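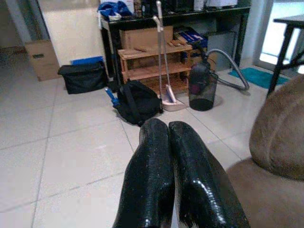
A gripper that closes perfectly on the bench and misses by a finger's width once it is on the arm has almost always been mounted before it was measured, as one builder in the Starnden workshop put it after rebuilding the same wrist twice. The remark is a fair summary of the fault this chapter sets out to prevent.

Chapter 3
Fitting and Aligning the Two-Finger Gripper

3.1 Scope

Chapter 2 ended with a bare arm, bolted down and able to hold a commanded position. The present chapter adds the gripper and the wrist camera, and brings both into agreement with the arm's own coordinates. The build followed throughout is the Prastholm arm, which can be completed at home or in a shared workshop with hand tools and one drill. Readers building the older Derkach pattern should note that its wrist plate is drilled differently; the conversion is given in Appendix B.

The camera is carried close to the fingers and looks along them, so the fingertips stay in view at all times. In a lived-in room the rest of the view is furniture and whatever is kept on the floor: a cushion, a backpack, a shoe rack under a table, a vacuum cleaner hose. Large floor tiles also reflect light from a doorway. The methods below therefore make no use of a plain background, and the only reference taken from the image itself is the gap between the two fingertips.

3.2 Terms

Closing line: the line along which the two finger pads meet when the gripper is shut without load.

Tool point: the point on the closing line, level with the fingertips, to which all commanded positions refer.

Camera offset: the distance and angle from the lens centre to the tool point. It is fixed by the bracket and changes whenever the bracket is loosened.

Stand-off: the distance between the tool point and the nearest object when an approach move ends. A stand-off of 40 mm is used in all exercises unless stated otherwise.

3.3 Before starting

The arm should be switched off at the supply and the wrist supported from below. The controller holds its joints only while powered – an unsupported forearm will drop.

Check that the wrist plate is flat. Lay a steel rule across it in both directions and look for light beneath the edge. A plate that rocks must be replaced or filed, as packing it with washers moves the tool point each time the screws are tightened.

Fasteners are listed in the Trasudgate parts sheet under item 2141. Fit them finger-tight first, then tighten in diagonal pairs. The left finger is fitted before the right, with the drive gear at its end stop.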